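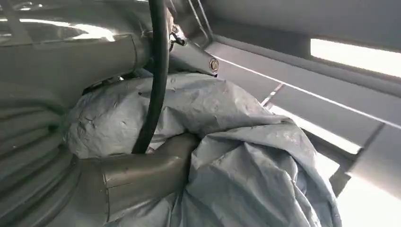 How many hours of instruction did students need before their first solo flight? The middle student in our sample flew alone after 15 hours with an instructor, and the quickest did so after nine.

4.2 Hours to first solo

We took the hours from the training records of the flying club at Dradwood and checked them against the students' own logbooks. Where the two did not agree, we used the logbook. The usual cause was a flight entered in the club record by the time the aircraft was booked out, while the student had logged only the time from moving off to stopping again. These gaps were small for any one flight but added up over a course.

All 30 students learned on two-seat aircraft with a fixed undercarriage. Half of them held a place under the Abdel Hamid scheme, which pays for lessons up to the first solo and for the medical examination. The others paid as they went. Scheme students flew more often, mainly in blocks of several days, and their hours to solo were lower. We do not take this as proof that the scheme chose more able students. When we compared only those who flew at least once a week, most of the difference went away.

Long breaks had a clear effect. A student who stayed away for a month or more usually repeated the last two exercises before moving on. October was the month in which most breaks began, as the evenings drew in and low cloud stopped flying on many mornings. Students who started in spring had often gone solo by then. Those who started in late summer had not, and several of them carried on with ground lessons through the winter. Passing the air law paper during that time did not reduce the number of hours they later needed, though it did mean they could be sent solo as soon as the instructor was content.

Age made less difference than we had expected. Older students took longer to judge the height at which to begin the flare, and their instructors' notes mention this often, but they missed fewer radio calls and needed fewer reminders about checks. 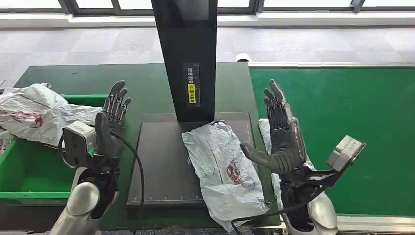
Figure 3. Two robotic hands raised above a workstation, fingers pointing upward.

The club moved to Anwood for part of the study while its own runway was being resurfaced. The strip there is grass and has trees at one end, and instructors were slower to send students off alone from it. A cloud base of 1000 feet, at which circuits had sometimes been flown at Dradwood, was treated as too low at Anwood. We kept the Anwood students in the sample but marked them separately in the tables. Leaving them out lowers the average and does not change the order of the groups. Instructor changes, which also became more common during the move, are dealt with in the next section.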